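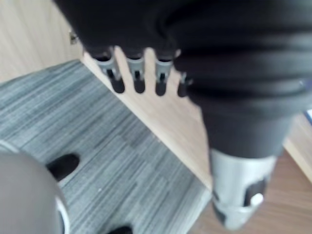 Darius Sima and I spent the term on the Hinrichs planner, which decides where both hands go when the arms hang low and are still moving.

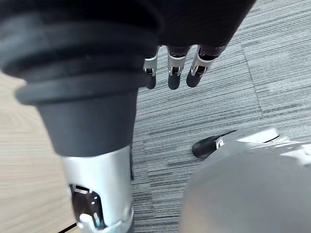

Our first version checked for collisions only at the end of each move – a sweet, hopeful idea – and it failed 22 of 700 simulated runs. Brândușa Filip kindly suggested checking the whole path.

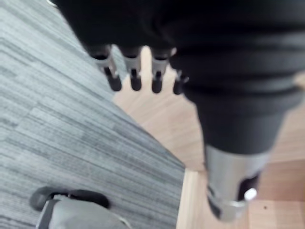
*Wrist view, fingers over the edge where carpet meets wood.*

With her change we got down to 7 failures, and we were so pleased!
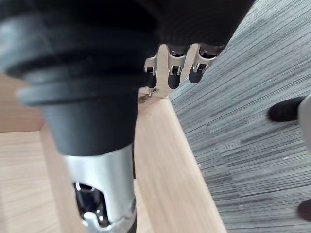
## Still to do

Smoother stops, and a faster check on long paths.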